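# The Soft Stuff Gets Dusty Too

A good chenille duster spends most of its life on shelves and blinds. I think it belongs on the armchair.
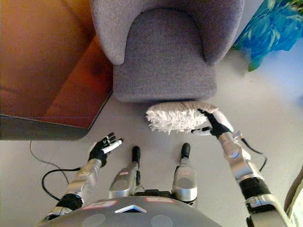 Dusting upholstery just moves the dirt around, a reader wrote after our June issue, and anyone with a gray chair should get out the vacuum and be done with it. Fair enough! I used to think the same, and I still own the vacuum. But I've spent the past several months going after my living room seating with a shaggy white duster before anything else comes out of the closet, and I am a complete convert.

The letter got one thing right. Dust on fabric behaves very differently from dust on a bookcase. On wood you can see it, you wipe it, it's gone. On a heathered weave it hides in the pattern. Those pale and dark flecks that make gray upholstery so forgiving of lint are also very good at covering up a layer of dust, and you can go a long while thinking your chair is clean. Then you sit down hard in it on a bright afternoon and up goes the cloud.

So yes, you need suction for what's down in the weave. The duster is for what's sitting on top, and there's more of that than you'd expect.

## Start at the top of the curve

I have a soft spot for rounded armchairs, the kind where the back and arms are one long sweep around the seat. They look friendly from every side and they let you sit sideways. They also have a long, gently curved top edge that catches everything drifting down from the ceiling, and most of us never touch it. We brush the cushion, which is the part our clothes have been cleaning for us anyway, and leave the top of the backrest alone.

My own order goes like this. I start at the middle of the backrest and draw the duster along the top toward one arm, slowly, in a single pull. Then back to the middle and down the other side. After that come the inside of the back, the inside of each arm and the seat cushion, and I finish with the front edge of the cushion down near the floor.

Slowly is the word I'd underline. A flicking motion feels busy and satisfying (and it's what every cartoon maid does with her feathers), but it throws the dust into the air and you get to watch it settle on the coffee table you did ten minutes ago. Long chenille strands are made to drag. Lay them down, pull, lift at the end, and take the duster to the back door for a shake.

That front edge deserves more attention than it gets, especially on a low chair. Floor dust gets kicked up by feet and drafts and clings right there. On a dark chair you'd notice. On a mid-gray one you may have to bend down and look along the fabric toward a window. I did that for the first time last winter and went straight for the duster.

## What to look for in a duster

I tested four for this piece, all chenille or some relative of it, and ended up with firm opinions.

The one I kept was an Irkileck hand pad with a long fringe on the working side and a smoother back. It has no handle at all, and I thought I'd hate that. I ended up loving it. You hold it right across the back, so you can feel the shape of the furniture through it, and you get even pressure over the full width of the pad. On a curved arm that makes a real difference. The long-handled version from the same line was terrific on top of the kitchen cabinets and clumsy on the chair, where I kept poking the backrest with the end.

Length of fringe matters too. Short, tight loops are lovely on a screen or a car dashboard, but on woven fabric they skate over the top. A shaggier strand reaches down a little and comes up with hair, crumbs and the fluff that socks leave behind.

And go for a pale color if you have the choice! I know it sounds backward to buy a white cleaning tool. But a white duster tells you what it's picking up, and it tells you when it's full. With the charcoal one in my test I had no idea whether I was cleaning or redecorating.

Skip the sprays. Most dusting sprays are meant for hard surfaces and some have oils in them that you don't want anywhere near a woven seat. A dry duster, clean and fluffed up, does the job. If the strands have gone flat, give the thing a few sharp snaps against your leg, outdoors.

## Then the leather

Plenty of living rooms mix their seating now, and I'm delighted about it. A matching suite has its charms, but a soft gray chair next to an orange-brown leather sofa is one of my favorite pairings anywhere. The gray calms the leather down and the leather warms the gray up. When I bought my sofa at Manurung's warehouse sale in Masthorpe, I had a whole plan for a matching chair, and I am so glad I ran out of money.

The trouble with mixed seating is that the two pieces want different care, and people tend to pick one routine and use it on both. Glossy leather shows dust fast, particularly on a sunny day, and the temptation is to grab a damp cloth right away. Dust it dry first. Grit under a wet cloth is a mild sandpaper, and a shiny finish is exactly where you'll see the marks later.

The same chenille duster works well here, with one condition: it has to be clean. I do the leather before the fabric for that reason. Leather gives up its dust easily and doesn't load the strands much, so you can move on to the chair with plenty of fluff to spare. If you go the other way, shake the duster out thoroughly in between.

Pay attention to the seams where a cushion meets a side panel. That angle is a crumb trap of the first order. I fold the duster so that a little tuft of fringe sticks out along the fold and run it down the seam from the high end to the low end. Then I use the vacuum's crevice tool, on low, without pressing. If your sofa has a dark base strip along the bottom, do that as well, with a single pass. Dark trim near the floor shows every speck and takes four seconds.

## The gap between

Now for my favorite part, and I realize how that sounds. When two big pieces of seating stand almost touching, there's a sliver of floor between them that is too narrow for a broom and too narrow for most vacuum heads. Over time it becomes a private little museum. From mine I've recovered a library card, two hair ties, a dried apricot and the remote for a fan we gave away.

A flat hand duster slides in there sideways. Push it to the back, press down lightly, and draw it out toward you. Smooth pale floors are easy, as the fluff rolls along in front of the strands and comes out in one soft gray sausage. Rough tile takes a couple of tries.

You could of course pull the furniture apart, and every so often you should. My Curkia chair is light enough to walk out from the wall one leg at a time. The sofa stays put unless I have help and a good reason.

While you're down there, pick up whatever has migrated to the floor around the seating. Cushions, totes, the bag you dropped when you came in. Anything fabric that lies on the floor collects dust along its lower edge and gives it back to the chair as soon as somebody tosses it on the seat.

## How often, and for how long

I set a timer out of curiosity, and the full round on one armchair took me 88 seconds, with the top curve done twice. The sofa needed longer, mostly for the seams. Call it a song and a half if you clean to music, as I do.

Once a week is my rhythm, and I vacuum the fabric every second or third round. Homes with a shedding dog will want more, and a guest room chair can probably wait. If you've never dusted your upholstery at all, do it two days running. The first pass loosens more than it lifts, and the second one is where the chair starts to look like the one you fell for in the store.

## Washing the duster

A dirty duster is a paintbrush, so wash it. Mine goes in by itself in warm water, 60 minutes on the gentle cycle at 600 rpm, with a small amount of ordinary detergent. Leave out fabric softener, which coats the strands and takes away the cling you bought it for. Keep it away from cotton towels as well. Chenille loves lint and will bring all of it home to your chair.

Then hang it up by a corner and leave it alone. I tried the dryer once, on high, and the fringe came out in crispy little ropes. Air drying takes overnight in my laundry room. When it's dry all the way through, rub the strands between your hands until they puff up again.

I keep two now, one in use and one drying, on a hook inside the hall closet where I can grab one on the way past. Having it within reach changed my habits more than any schedule did. I'll be walking through with a cup of coffee, the light comes in low across the back of the chair, and I put the cup down and do the top edge.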